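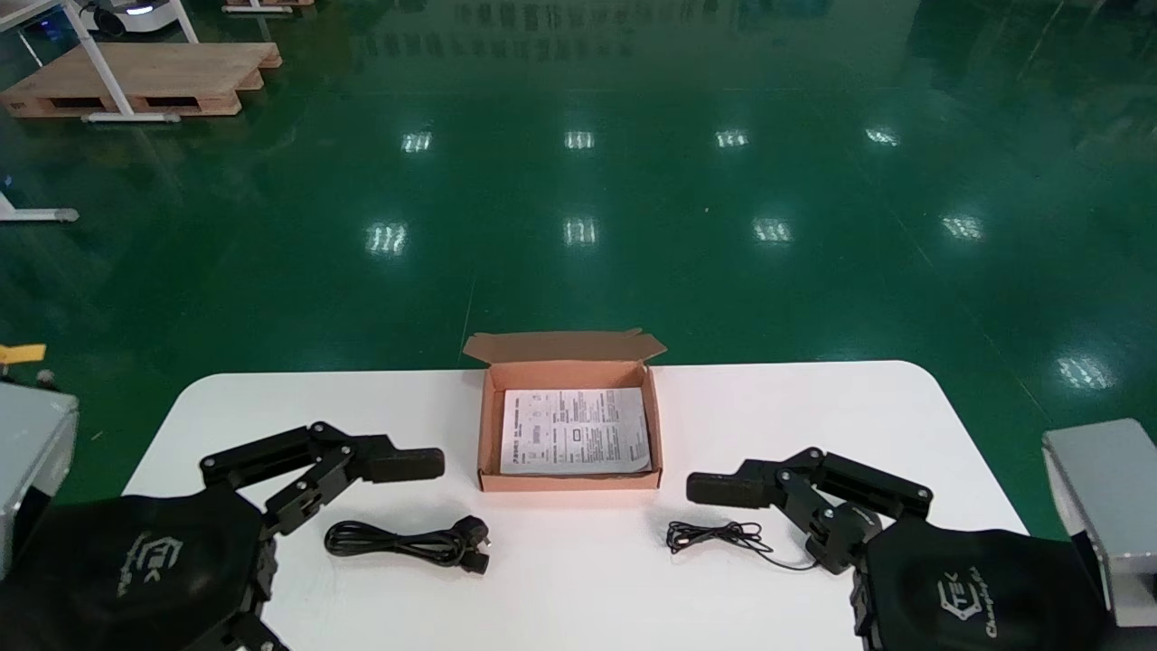

## Unit 5: Unpacking, contents check and cable handling

Course: Receiving and Kitting, Heleten Technical Center
Instructor: Jalen Montoya
Read before the March practical.

### 5.1 Scope

This unit covers small boxed electronics accessories: a folding carton, one printed sheet, one or more cables. Heavy goods and anything on a pallet are covered in Unit 7.

The work is done on a clear table. Only the carton and its contents belong on it. Knives, tape and the bin for waste stay on the side shelf until called for.

### 5.2 Opening the carton

Most cartons at this station have a one-piece lid that hinges along the back edge. Set the carton near the far side of the table with the hinge away from you. Lift the front of the lid and fold it back until it stands upright on its own. A lid that falls forward again has not been creased far enough; press along the hinge with two fingers and repeat.

Do not cut a carton that is closed only by a tuck flap. Cut cartons cannot be returned to stock and are written off at full value.

### 5.3 The instruction sheet

The sheet is usually packed flat. It may sit above or below the goods. When the cables have been taken out and the box seems to hold nothing except paper, lift the paper and check the base. Small adapters are lost this way more often than any other.

Check the sheet for:

- part number, against the number on the carton
- revision letter, normally in a lower corner
- language, against the order
- tears or print faults across a table or diagram

Return the sheet to the box face up. In the March practical it goes in first, before the cables.

### 5.4 Separating the cables

Power cords go on the left of the box, signal and accessory cables on the right. The rule applies whichever hand you prefer. The table is later checked by a second person, who expects this order.

**Power cord.** Leave it coiled. Check both ends, then lay the coil down with the plug clear of the loops. Any separate connector is placed beside the cord, never on top of it.

**Thin cable.** Earphone leads and sensor wires tangle as soon as the tie is removed. Find one end and work back from it. Do not pull on a knot – the conductor inside can break with no mark on the jacket. If a cable does not come free within 3 minutes, set it aside and tag it.

### 5.5 Coiling

1. Hold one end between thumb and forefinger.
2. Form loops a little narrower than the box. Let the cable turn with its natural twist.
3. Leave a short tail, enough for the tie.
4. Tie at one point only. Two ties flatten the coil and mark the jacket.

Thick cords resist small loops. Use fewer and larger ones. Winding a cable tightly around the hand puts a twist in every turn and is marked as a fault.

### 5.6 Repacking

Sheet first, then the power cord, then the thin cable on top where it will not be crushed. Lower the lid without force. If it stands proud at the front, the cord is lying across its own plug; take it out and turn it over.

### 5.7 Record keeping

Enter each carton in the log before starting the next. The training stock is 1,459 cartons from two suppliers, Wasport and Brastel. Wasport cartons have the part number on the base, Brastel cartons on the inside of the lid. Copy it by hand – the Alcantara label reader is out of use for this unit.

| Code | Meaning |
|---|---|
| A | Complete, repacked |
| B | Sheet missing or wrong revision |
| C | Cable missing |
| D | Cable damaged or set aside |

Use one code per carton. Where two apply, enter the later letter and write the other in the remarks column.

### Preparation for the practical

Bring one thin cable of your own, at least a meter long, and practice 5.5 until the coil lies flat when released. Log sheets are handed out at 8:30 a.m. at the station. Late log sheets go to Jalen Montoya by hand.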